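How to hang a cloth backdrop on a wall without drilling

When we moved our small craft club to the new room in Plutstead, the landlord gave us one rule: no holes in the walls. We needed a dark background for selling tables and for small presentations, so I had to learn how to hang heavy cloth in other ways. I made most of the mistakes already, so you can skip them.

What you need

Cloth, wider than the wall part you want to cover
Strong clips with a flat back
Adhesive strips that can be removed
A measuring tape and a pencil
An iron or a steamer
Foam or card letters, if you want a title

Choosing the cloth

Take a cloth that does not shine. Cotton is good, and thick polyester also works. I bought mine from the end of a roll at Mulligan, the fabric shop near the station, and it was cheaper than the ready-made backdrops. Ask for 30 centimeters more than you measured. The cloth always becomes shorter when you fold the top edge, and if you wash it first it can shrink too.

Preparing the wall

Clean the wall with a damp cloth and let it dry for one full night. I did not do this the first time and the strips came down before lunch. Old paint that feels like chalk on your finger will not hold any strip, so in this case use a tension rod or a free-standing frame.

Mark the height with small pencil points. Measure from the ceiling and not from the floor, because many floors in old buildings are not level.

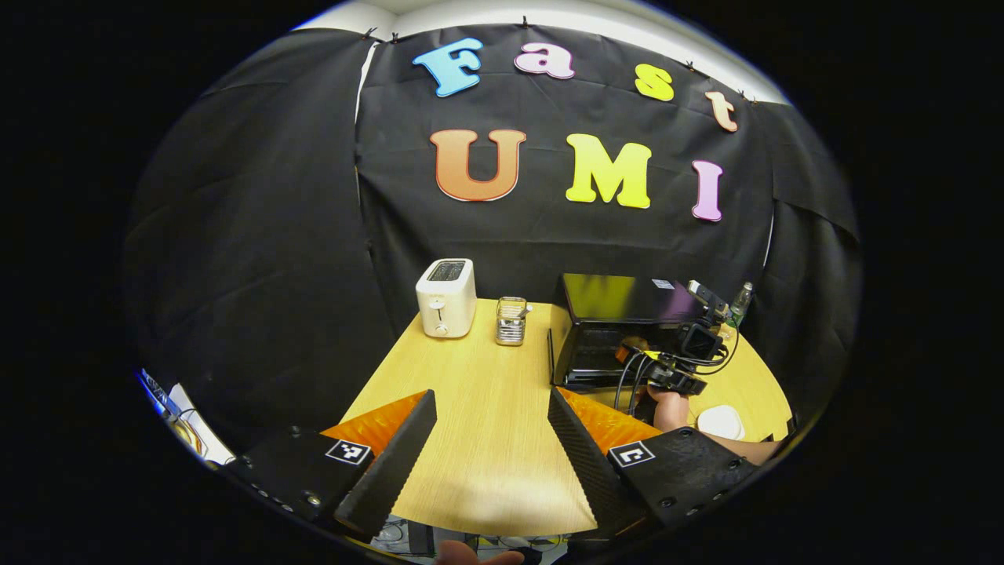 Fold the top edge of the cloth two times before you put the clips on it. One layer tears easily and it slips out slowly during the day. Start in the middle, then go to the left and the right side - if you start in a corner, the whole cloth will pull to that side.

For a wide wall it is easier to use two pieces than one. Let them overlap by the width of your hand.

Adding letters

Put the letters on the floor first and move them until you like the distance. Small pieces of double-sided tape are enough for foam. Press every letter and count slowly to ten.

Taking it down

Remove the letters first, then the clips, and pull the strips straight down along the wall, very slowly. Roll the cloth on a cardboard tube. When you fold it, you will have to iron all the lines again next time.

Ineke Hermans
Last changed: October 23, 2025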